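Griltilard Pale Wood Tabletop

Home > Tables and Worktops > Tabletops > Griltilard

Page updated 25 August 2022

Griltilard is a light wooden tabletop for the desk, the workshop or the kitchen corner. We sell it as a top only, so you can put it on the legs or the trestles you already have. Many of our customers use it as a work table in the day and eat their dinner on it in the evening, and for both uses it has served them well.

The color is a very pale beige. In some places it is almost white, and in other places you will find a little warm tan which follows the grain. We do not stain the wood and we do not try to make all tops look the same. One top can have straight lines from end to end, another can have soft curves in one corner. Please understand that you cannot choose the pattern from a picture. If you have a strong wish for straight or curved grain, write it in the comment field of your order and our packing team will look for a suitable piece, but we cannot promise it. 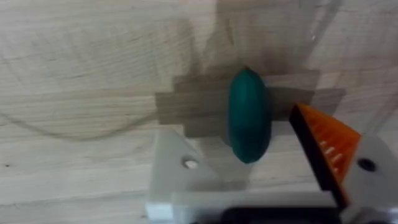 Grain of the pale wood, with a dark green oval object standing on it.

Surface

The top side is sanded and then treated with Cledeo, our own clear hard oil. Cledeo does not make a thick film, so you still feel the wood under your hand. It gives a quiet surface with little shine, and this is pleasant if you work many hours under a lamp. Small objects are easy to find on it, especially the dark ones. People who sort beads, screws or sewing parts have written to us about this.

Fine marks can come with use. A thin scratch along the grain is hard to notice. A scratch that goes across the grain is easier to see on such a light wood, and can be treated at home with fine sanding paper and a few drops of oil. Always sand in the direction of the grain.

Product details

Name: Griltilard tabletop
Length: 144 cm
Finish: Cledeo clear hard oil, 2 coats
Color: natural, very pale
Edges: lightly rounded
Use: indoor only
Legs: not included

Legs and trestles

The underside has no holes when it leaves us. You can screw on any legs with a flat plate, but drill the small holes first or the wood may split near the edge. Our Tarigan trestles fit without any screws. They are sold in pairs and their height is 43 cm, so with them you get a low table for sitting on the floor or for children. For normal chair height please look at the Tarigan High on its own page.

Care

Wipe with a soft cloth that is well wrung out, and dry afterwards. Do not leave wet glasses, tea bags or metal cans on the top overnight. Hot pots need a mat under them. We advise a new thin coat of Cledeo every February, when heating has made the air in the house dry. In a kitchen the area near the sink may need it more often.

A new top smells of oil for some days. Open the window and do not cover the top with a plastic cloth during this time.

Delivery and returns

All tops are sent from our store in Bralldale, packed flat in cardboard with protected corners. It is a long parcel, so please have 2 persons at home to carry it inside. Open the box on the same day and look at all sides. If something is damaged, keep the cardboard and send us a photo before you oil or drill the wood. Tops that are drilled, cut or oiled by the customer cannot be returned.

Goes well with: Tarigan trestles, Cledeo clear hard oil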